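About us

Print this page
E-mail this page to a friend

Andcombe is a household linen and storage business. We wash, press, fold and store fabric for people who have more of it than cupboards to put it in, and we sell and fit the rails, hooks and baskets that we use ourselves. Our customers are private households, holiday lets, two boarding schools and a few small theatres.

The company was set up by Aurora Barros, who had managed the linen room of a hotel and wanted to run one of her own. She took the lease on the ground floor of the old rope store at Virwood, a brick building with the date 1829 over the side door, and opened with two washing machines, a pressing table and a second-hand van. The van has gone. The pressing table is still in use by the back window.

We now have 15 staff. Seven work in the folding room, four in the laundry, two on deliveries and two in the office. Aurora still runs the business from day to day and does most of the first visits to new customers.

What we do

Our main work is the regular collection service. We collect bags from the door, sort and wash what is in them, fold everything to the customer's own sizes and bring it back on the next round. A customer's sizes are written on a card when they join. One person wants bath towels in thirds, another wants them rolled, and the card is kept with the order from the time it comes in until it goes out again.

We also store out-of-season things: winter curtains, spare blankets, tablecloths that come out once a year, costumes between productions. The store holds 3800 pieces when full. Each is wrapped in cotton, labelled with the owner's name and the date it was last washed, and refolded along different lines every March so that the creases do not set.

The third part of the business is fitting out. We plan and fit linen cupboards, laundry rooms and boot rooms. Most of these are small. A typical job is one wall with a hook rail, a wire basket or two, and a clear flat surface for folding.

How we fit out a small space

We have kept to much the same pattern since our first fitting job, a cupboard under the stairs at Amoah, the guest house on the hill road. The folding surface is kept clear and everything else goes up on the walls. Perforated panels are used for the walls where the customer agrees to it — they let some air through, and a rail or basket can be moved later without making new holes. The hook rail goes across the back at a height that suits the shortest person using it. A mesh basket goes to one side, for small things that have lost their pair.

Colour is up to the customer. Plain white is ordered most often and grey comes next. Red and black plaid has its followers as well, and it makes a small space easy to recognise.

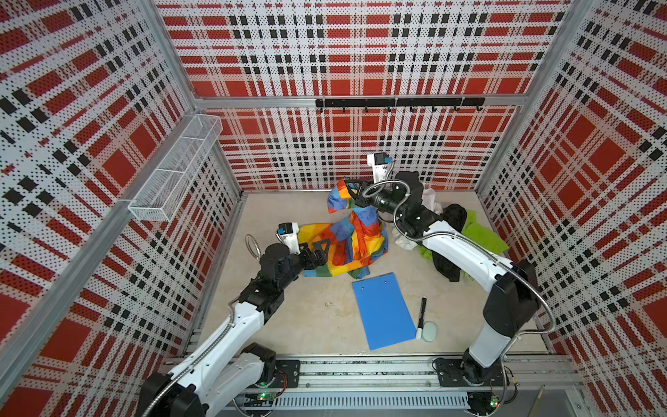

Plaid panels, with a row of black hooks along the back and a white wire basket on the left, in both views.

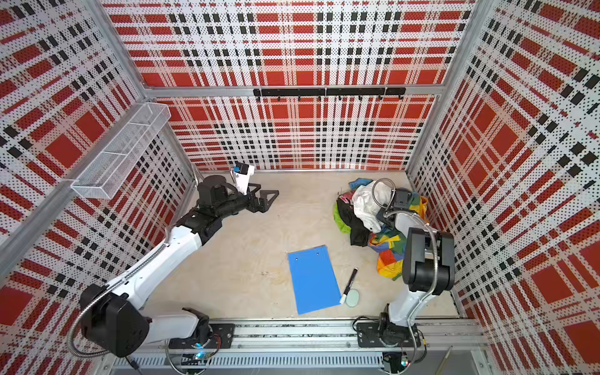
Sorting and folding

Every order is sorted before anything is folded. Flat things such as sheets, pillowcases and tea towels go in one pile. Shaped things such as shirts and fitted sheets go in another. Anything with a loose button, a pulled thread or a mark that has not come out is put aside, and a note goes back with it. We do small repairs if asked. We do not do them without asking, after a customer told us that the hole in his tablecloth had been there since his parents' wedding and he would have liked to keep it.

New folders start on tea towels and spend their first weeks on flat work. Fitted sheets come last. The method we teach is Aurora's own: corners tucked into each other in pairs, the sheet laid on the table with the elastic facing up, and the two long edges brought in before it is folded down to size. People who already have a method that gives the same result are left to use it.

Folded work is stacked with the heaviest pieces at the bottom, tied with cotton tape and packed in the customer's own bag. We stopped using plastic sleeves some time ago, apart from deliveries to the boarding schools, which ask for them.

The Ato range

Ato is the name we use for the rails, hooks and baskets we sell. There are two lengths of rail and three sizes of basket, all of them open-topped. Hooks can be bought singly. We keep spare parts for everything in the range, including the old bracket that was replaced when the baskets were redesigned — please bring the old one with you, as there were two versions and they look alike.

Ato parts can be bought from the counter at Virwood or ordered by telephone. We do not sell through other shops.

Visiting us

The counter is open in the mornings. Please use the side door, as the front is kept for loading. There is room for two cars in the yard. If you would like to see the folding room or the store, ring first and one of us will show you round when the tables are not too full.

The store will be closed to visitors on 25th April for stocktaking. Collections and deliveries will run as normal.

Print this page
E-mail this page to a friend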